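Ticket 223 - Gemer play kitchen, countertop screws standing proud
Status: closed
Product: Gemer kitchen unit, wood-look top on white cabinet
Reported from: Grodden site

Reported problem: the top shifts when leaned on, and sleeves catch on the screw heads. A can set over one of them rocks. Unit was put together in March from the boxed parts, supplied by Pritex.

First reply: please check whether a can also rocks when it stands on the top away from the screws.
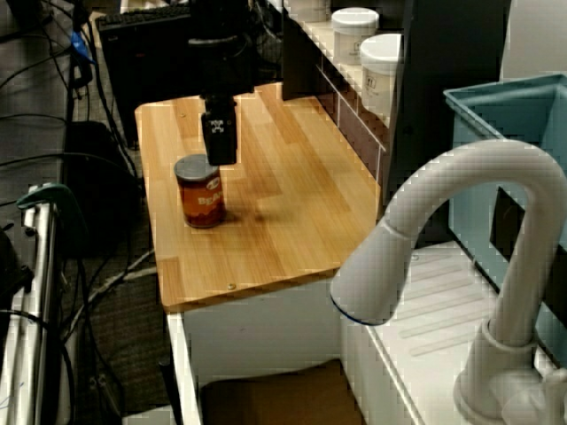
Top with can, both screw heads in view.

Customer says the can sits fine there and only rocks over the front screw. The sink side was put together separately and gives no trouble. 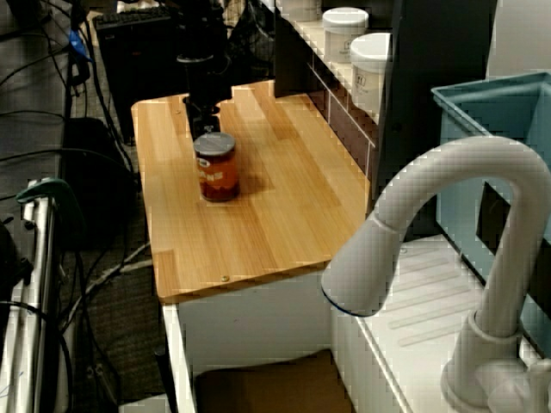 Can I just tighten the screws from above?
Try it by hand first, a quarter turn each. If a screw spins without biting, stop and order the longer pair, part 200.

Update, Sunday: front screw bit, back one spun. Part 200 sent from Gittins, pack of 2. Customer also asked if the drawer has to come off for the swap. It doesn't, but empty it and pull it forward to check that no screw tip comes through from above. 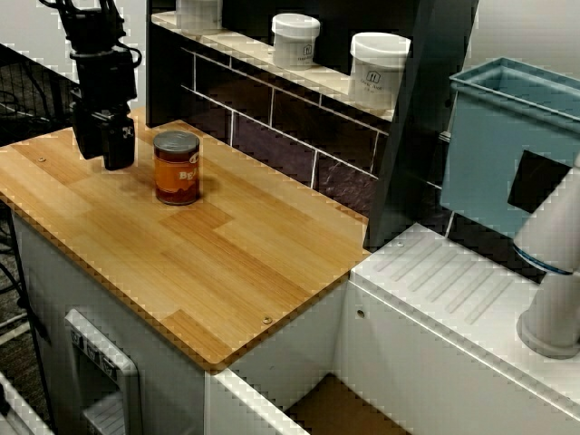
Drawer open under the top.

Customer reports both new screws are in and the top no longer shifts - a can over the front screw still rocks a little. Advised that the heads are round and won't sit fully flush. Felt dots can go over them if sleeves still catch.

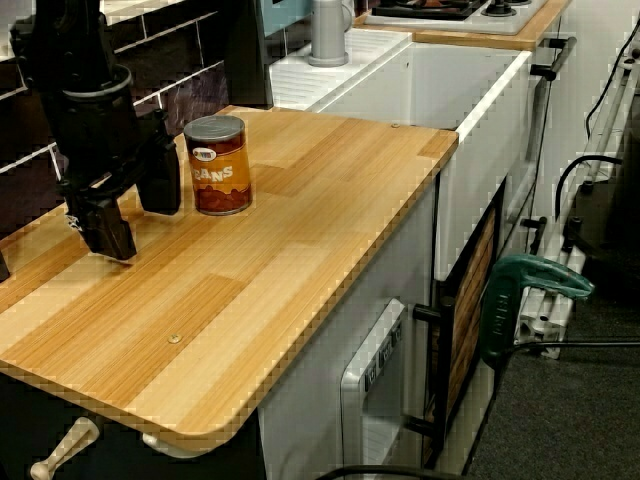
Can of beans on the top, sink behind.

No further parts needed. Closed at customer's request.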